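Good Practice in the Bedroom: Soft Goods with the Hand-Held Gripper
Omum Project Gallery
Posted January 6, 2023 by Seon-mi Baek

Welcome back, everyone, and thank you for the kind notes about the kitchen gallery, which I read over a very large cup of tea and mostly agreed with (the one about drawer handles will get its own page, I promise!). We have moved on to the bedroom now, with its blankets and covers and pillowcases, and the practice rules we wrote for cups and plates needed a good going-over before they made sense for anything that droops.

For those just joining us from the Dasau group, Omum is our shared collection of household handling work, and this gallery is where the written rules and the work itself sit side by side. The full rule sheet for soft goods is now in its second version. I have pulled out the parts people ask me about most and put them in plain words here, with the rule number after each one so you can find it on the sheet.

Before the gripper comes near the bed

Ask first, and ask room by room. A person who is glad to have us in the kitchen may feel quite differently about the place where they sleep, and a yes from last month doesn't carry over. Letters, medicine, family photographs and anything with a name on it should be put away by the person who lives there, and we wait in the hall while they do it. (Rule 2)

Leave the bed as you find it otherwise. I know how tempting it is to smooth the sheet and square up the pillows, and my own mother would certainly have wanted me to, but patterned sheets and slumped pillows are what people have at home. If you do move something, write down what it was in the session notes. (Rule 3)

Check the jaws with your fingers. Run a fingertip along both gripping faces and feel for grit, a lifted edge or a rough spot. Knitwear finds every one of them, and a pulled thread in somebody's favorite throw is a sad way to end a visit. (Rule 5)

During the session

Close on a fold. Bring the jaws down to where the cloth already rises, or raise a little ridge with the tips first, and close slowly enough that you could stop at any point. Pinching flat cloth against the mattress tends to catch the sheet as well, and then you have two fabrics traveling together and a recording that has to be marked as a double pick. (Rule 8)

Keep your free hand out of it. If the cloth needs rescuing, end the recording, fix it, and start a new one. We lost 400 recordings in the first round to helpful fingers, mine included – I am a terrible tucker-in of corners. (Rule 9)

Rest every 20 minutes. The gripper feels like nothing when you pick it up and like a bag of potatoes by the third blanket, and tired wrists make jerky lifts. Sit down in a chair if you're offered one, and please don't sit on the bed. (Rule 11)

Afterward

Name the cloth by what it is and how it was lying: "cable knit, doubled over" tells the next person far more than "blanket 3." The team at Shin went back through around 2,000 of our December labels and were very gracious about it, but I would love for them never to have to do that again. Failed grasps keep their labels and stay in the set. If the cloth slipped, say so and move on to the next one. (Rules 14 and 15)

Anyone filing through Manex should use the soft goods form, the long one with the box for fabric pairs. The short form still shows up first in the menu, and I have asked for that to be changed. (Rule 16)

From the gallery

Rule 8 on a beige cable knit. The jaws are closing on a thick, curled fold that stands up from the rest of the cloth, with a pink floral sheet underneath it and the pillows left leaning near the head of the bed. I'm fond of those wavy rows of cable – they make it so easy to see which way the knit runs as you come in!

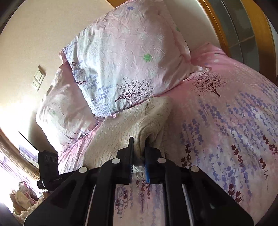 Questions and corrections

Send them to me through the Omum message board, under "Soft goods, version two," with the rule number in the subject line if you have it. I answer on Tuesdays, and sometimes sooner when the tea holds out.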